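January
By Charmaine Ntuli

The Computer Is Fine. It Says So on the Invoice.

The office I worked in until last spring had a computer called Gravley. It had been named after a man who retired, and like him it made a low noise in the afternoons. Gravley ran the label printer. It had done this well for longer than I had been employed, and then one Thursday we got an email telling us it had reached the end of its life.

I went over to look. It was printing labels.

The phrase "end of life" gets used a lot in the business of office machines, and it has very little to do with whether the thing turns on. It means that somebody, somewhere, has stopped sending it updates, or that a lease has run out, or that a spreadsheet has a column for age and the number in it has turned red. Our number was seven. In the same building there was a stapler old enough to vote.

What happens next is a trade most people never think about. Brenda Villalba has been in it most of her working life. Her firm, Hustard, takes in old desktops from banks, clinics and school districts, 2,000 in a good month, and decides which ones get to go on being computers. She doesn't romanticize it. "People bring me a tower and tell me it's dead," she told me. "Then I plug it in and it asks me for their password."

The sorting is quick and a little brutal. Cases get opened, dust gets blown out, memory gets pulled and tested. A machine with a decent processor and a clean board gets a new drive and a second career at somebody's reception desk. A machine without those becomes parts, and the parts go in bins, and the bins have buyers. There is a man in another state, I am told, who wants only fans.
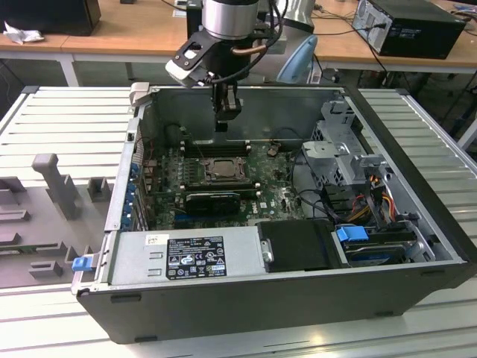
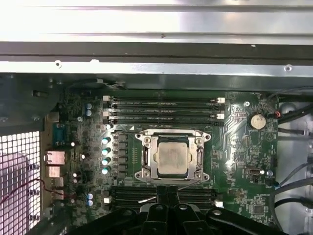
A bare processor and a few memory slots, seen close up.

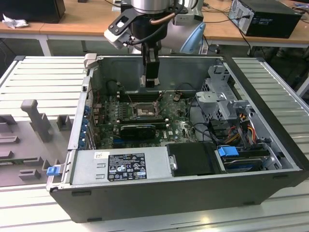
Is an old office desktop worth buying for use at home?

For email, bills, homework and watching other people renovate kitchens, it usually is, provided it can run a current operating system and has a solid-state drive. Ask the seller about both before you pay, and get a return period in writing.

I put the same matter to Kagiso Mabuza, who buys from Hustard and sells from a narrow shop called Xaba, between a nail salon and a different nail salon. His refurbished towers start at $60. He also keeps one new machine in the window, priced at $865, and as far as I could tell its entire job is to make the others look good. He has never sold it. He dusts it on Mondays.

His customers, he says, come in apologizing. They want something cheap, just for now, until they can get a proper one. He sells them the cheap one and sees them again years later, when they need a longer cable.

I asked what became of Gravley. Brenda looked it up, which took a while, as the name we had given it was not the name on the form. It had been wiped, fitted with a new drive and sold to a veterinary office, where it runs the label printer.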